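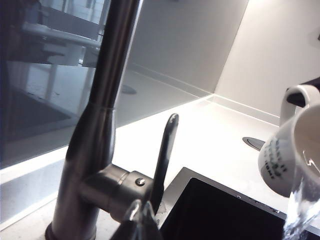

# Rules for Robots That Work in Kitchens

A robot that works near people has to follow rules. Some of the rules are written for the people who build it. Others are for the people who use it. This page explains the main ones for a kitchen robot with an arm and a gripper. A gripper is the part that holds things, like your thumb and fingers.

## Rule 1: Go slowly near people

A moving arm can bump someone. The faster it moves, the harder the bump. At the Drilisholm test kitchen, engineer Rakiya Onuoha sets a speed limit before each job. If a person steps inside the marked area, the arm must slow down or stop.

## Rule 2: Hold things firmly, but not too firmly

A mug can slip if the grip is weak. It can crack if the grip is too strong. The amount of squeeze is called **grip force**. Builders test the grip force on many objects and write down a safe setting for each one. A mug with a handle can be held by the handle, with one finger of the gripper passed through the loop.

## Rule 3: Pour only where water can drain

Water on a floor is slippery. Water inside a motor can damage it. When a robot empties a mug, it must tip the mug toward the sink and keep its own joints away from the stream. Parts that may be splashed need seals — thin rings or covers that keep water out.

## Rule 4: Have a stop button

Every robot arm in the kitchen needs a stop button that a person can reach quickly. Pressing it stops the arm. Letting go of it must not start the arm again. An adult checks the area first and then restarts the robot on purpose.

## Rule 5: Test, and write it down

One good pour does not prove that a robot is safe. The Drilisholm team asks for 1000 pours before a new program is approved. After every 30 pours, Olumide Edet checks the gripper for wear and fills in a log. Spills go in the log too, even small ones.

## What you should do near a robot arm

- Stay outside the marked area while the arm is moving.
- Keep your hands away from the gripper.
- Do not pass objects to the robot unless an adult says you may.
- Tell an adult if you see water on the floor.

## Words to know

**Joint:** a place where the arm bends or turns.

**Log:** a written record of what was checked and when.

**Program:** the set of instructions a robot follows.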